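Felico Tableware - Frequently Asked Questions

Last updated Dec 4, 2019

We get a lot of mail about plates, and we love it! Most of the answers below started as an email from somebody standing at their kitchen counter with a new box open. If yours isn't covered, write to us and it may end up on this page.

What exactly is Felico?

A small line of matte plates and bowls for everyday meals. We started with one dinner plate in one color, and we liked it so much that everything after it has been built on the same shape. You'll find the full range at the Walczak shop in Neklow, plus a few kitchen stores in the area.

Why is the rim so wide?

Because we think a plate should leave some room around the food! A broad rim gives you somewhere to put your thumb when you carry it to the table, somewhere to rest a lemon wedge or the crust you're saving for last, and it makes even plain buttered noodles look like you meant it. The rim slopes in gently, so a sauce that wanders will mostly wander back.

Is the well deep enough for soup?

No, sorry. It's fine for risotto, curry, saucy beans, shakshuka, that kind of thing. For real soup get the bowl. We have tried soup in the plate (more than once) and you can do it if you sit very still.

Is it pink or is it orange?

Our favorite question. The color is called Coral on the box, and people describe it as salmon, pink, peach, terracotta and, in one very nice letter, "the inside of a grapefruit." It moves around quite a bit with the light. On a light wood table it looks warm and on white marble it goes pinker. If you're matching it to napkins or a tablecloth, take a plate home first and look at it in the evening with your own lamps on.

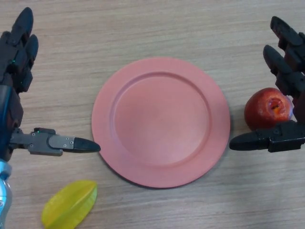
Danielle wrote to ask whether a matte plate is going to show every knife mark, as her last set did within a month. Gray marks on a matte plate are nearly always metal from the cutlery left sitting on top of the glaze, and they come off. Make a paste of baking soda and water, rub it on in small circles with a soft cloth, leave it a few minutes and rinse. Skip the steel wool, please! A real scratch is something you can feel with a fingernail, and those don't come out, but we see far fewer of them than people fear.

Can I put it in the dishwasher?

Yes, every day if you like. Leave a little space between plates so the rims don't knock together during the cycle. Matte surfaces hold on to grease slightly more than shiny ones, so if yours feels tacky, run it again a bit hotter or wash it by hand once with plenty of dish soap.

Microwave? Oven?

Microwave, yes. For the oven, you can warm plates at up to 140 degrees Fahrenheit before dinner, and you should, it's a lovely thing to do for pasta. Don't bake or broil on them. And don't take one straight from the fridge to a warm oven.

The surface of my plate isn't perfectly even. Is it a second?

Small differences in tone and texture are normal for this glaze, and lighter patches in the well turn up fairly often. We like them. If something bothers you, though, or if you find a chip or a crack, send us a photo within 37 days of buying it and we'll swap the plate.

What should I put on it first?

Oh, we have opinions! Green food looks amazing on coral - asparagus, a heap of arugula, avocado toast, peas with mint. So does anything creamy white, like burrata or a fried egg. Tomato sauce is the one that disappears a little, color-wise, though it tastes the same.

Can I stack them?

Up to 5 high is comfortable in most cupboards. The rims nest, so the stack sits lower than you'd expect. If you keep them somewhere that gets bumped a lot, slip a paper napkin or a circle of felt between each one.

Do you sell single plates?

Yes! Singles, pairs and sets. Plenty of people buy one for themselves and come back for the rest. Single plates ship in the same padded sleeve as the sets.

Will there be other colors?

We're testing 3 right now and hope to have at least one of them ready by September. One is a green we can't stop looking at. Names aren't settled, and yes, we're taking suggestions.

How does the Zeturance plan work?

Zeturance is our breakage cover for sets. Sign up when you buy, and if you drop a plate in the first year we replace it for the cost of shipping. Keep your receipt and one photo of the pieces, then use the form on the Contact page. Single plates aren't included at the moment.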